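Lolla Office Task Chair: Staff Equipment Review

Cludbridge Workplace Services tested the Lolla task chair over 13 weeks at its Bjarnason office. The chair was compared with the Dravamon model now in general use. Inger Sveinbjörnsson led the review.

Assembly took one person less than an hour. The printed instructions are clear, but the hex key supplied is too short for the rear bolts. 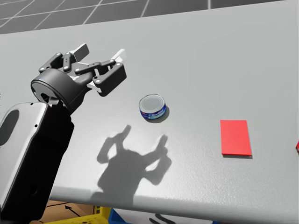 Two-finger gripper, open over a light gray table

The seat is firm and held its shape throughout the test. Staff above average height asked for more depth, and the armrests do not lower enough to pass under a standard desk. The lumbar adjustment was well liked. The Dravamon has none.

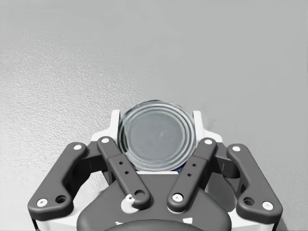 Metal can held in the gripper, from above

Noise was minor. One chair developed a creak in the tilt mechanism, and the supplier replaced the part without charge. The fabric cleaned well with soap and water.

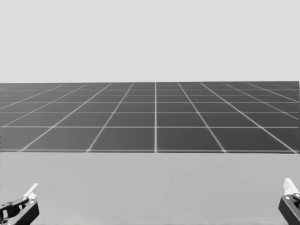
Of the 163 staff members who returned the survey, 102 preferred the Lolla. Most of the others cited the armrests. The office recommends purchase for desk-based staff, with the armless version offered on request. Orders placed before December will include the longer hex key.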